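The Umon grippers came to Lonham in May, and by the end of September she had to choose. Two arms, 3 finger sets, more than 430 runs in the log.

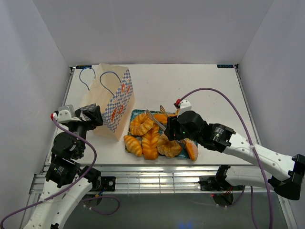 Istenska fingers were stiffer than the Umon ones, and she liked them for that. They didn't care what they were given. With the tongs in the right gripper and the paper bag at the left, she watched the tips open over the tray of breads and waited for the Mollel controller to hesitate - it usually did.

She typed "run 8, Istenska" and left the result blank. Then she leaned closer to the glass.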